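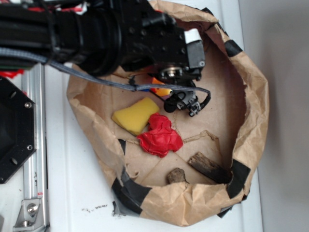

*Brown paper bag, rim rolled down, on the white tabletop.*

The Alva is a sit-stand desk from Nistisora, sold with a white top and a two-motor steel base. I have used it as a packing and repair bench since August, eight hours on most days. The top measures 64 by 32 inches.

**Assembly.** One person can build the base in an evening. The crossbar bolts come in two lengths that look alike in the bag, and the manual shows them at the same scale. Sort them first. The pilot holes for the control box were 1/8 inch out of line on my unit, so I drilled new ones.

**Stability.** At sitting height there is no movement worth noting. At full height the top sways front to back when I write on it with any pressure – side to side it is fine. My older Flerkivex frame was stiffer front to back, but weighed a good deal more.

**Surface.** Packing tape lifts off clean. Pencil comes off with a damp cloth; blue ballpoint left a faint line that is still there. The front edge is rounded enough for bare forearms. The rear edge is square and has chipped once, where I hit it with a clamp.

**Motors and controls.** Four presets, all reliable. The display reset itself after a power cut one Wednesday and had to be run to the bottom stop before it would accept a preset again. The cable tray holds one power strip and not much else.

**Parts.** A replacement foot ordered from the Candenthorpe warehouse took 14 days. The part number is 2916, missing from the printed list.

Rating: 4 out of 5. I took one point off for sway at full height.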